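Palaniappan: A Short History of Arms Talks, reviewed by Paloma Yazzie

04/07/2020

Palaniappan covers six rounds of negotiations on missile limits, from the first draft to the final vote. It is a board game for two to four players, and the rulebook runs 12 pages. Each side holds a hidden list of demands and trades inspections for warheads. 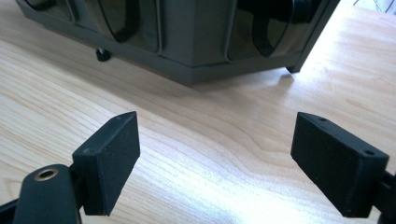
The inspection rules are the best part. You can refuse a visit, but the other side then gets a free veto in the next round. Our first game took most of an evening and ended without a treaty.

The veto chart is printed too small, and the scoring examples skip the case where both sides walk out. I'd still buy it again. The publisher, Stulter, plans a corrected rulebook in November.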